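Teleoperation working group, minutes
November, 10:00, Jurton room
Chair: Milovan Kelmendi
Present: bimanual cell, data, controls. Apologies from Prikano.

1. Previous minutes
Accepted with one correction. Item 4 should read "follower arm," not "leader arm."

2. Demonstration status, snack packing task
Target for the task is 600 accepted episodes. Review is complete on the first batch: 92 percent accepted. Rejections were mostly late starts, where the operator began moving before recording was armed, and a smaller group where the episode was ended with an item still in the gripper. Late starts will be trimmed if the first grasp is intact. The others stay rejected.

Milovan asked that operators stop correcting a bad grasp by nudging the item with the back of a finger. It works for the operator but the policy copies it in places where it is no use. Open, back off, regrasp.

3. Leader arm feel
Controls reported friction in the left leader at the elbow. Operators compensate by moving in short bursts, and the follower overshoots. Gravity compensation will be retuned before the next batch. The velocity limit on the follower stays where it is until then. A proposal to lower it was discussed and not adopted, as it would make new episodes inconsistent with the old ones.

4. Hand guiding versus remote control
Bošković trial compared the two on the tray placement step. Hand guiding gave smoother paths, but the demonstrator's hands and sleeves were in the wrist view for most of the motion. Agreed to keep remote control for all recorded data. Hand guiding may still be used to teach fixed waypoints such as home and handover.

5. Wrist view and motion blur
Data raised blur in the wrist images during fast transfers. Exposure is currently on auto. Fixed exposure was tried at one setting and was too dark by late afternoon. The near fingers stay usable in most images; the other arm often does not.
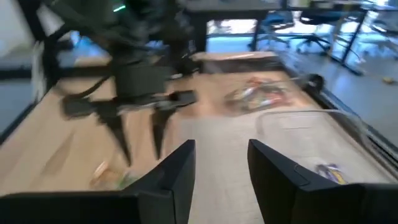 Fig. 1. Right wrist view, bagged items and clear tray on the table. Left arm blurred.

Discussion: clear plastic against the pale table is hard to label, and the tray rim is often the only edge the annotators can follow. Controls suggested a darker mat. Data objected to changing the background partway through a batch. Deferred to the next batch.

6. Software
Ilix recorder update is installed on 2 stations. Timestamps between joint data and wrist images now agree. The pedal mapping was reset by the update and must be checked before each session.

7. Actions
Controls: retune left leader, report elbow friction before and after.
Data: trim late starts, test fixed exposure at two further settings.
Milovan: revise operator sheet (regrasp rule, pedal check).
Prikano: confirm delivery of spare finger pads.

Meeting closed 11:05.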